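3.2 Shape grades and the people who ignore them

Growers in the Orkach district sort table potatoes into round, oval and long, a scheme Mikport printed on its sacks and which every household we visited had cheerfully thrown away. Of the 321 shoppers interviewed, most sorted by a different rule: will it peel without a fight. Mazurek and Ostrowski found much the same in their kitchen diaries, where "oval" appears twice and "annoying" throughout.

An oval tuber with smooth skin and shallow creases (Figure 5) would please both camps. The official scale asks only for length against width and has no opinion on eyes, dimples or furrows — the very things that decide how much ends up in the compost. 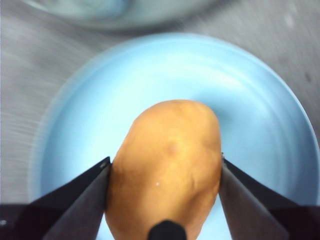 Figure 5. Unpeeled tuber, oval, golden-tan skin, over a light blue plate.

3.3 Price and grade

We matched 1820 till receipts from the Sikora market to the grade on the sack. Grade explained very little of the price. Sack color did rather better, a result we checked several times in the hope that it would go away. Qaisi (personal communication) suggests that sellers move slow stock into the nicer sacks, and the sellers, when asked, changed the subject to onions.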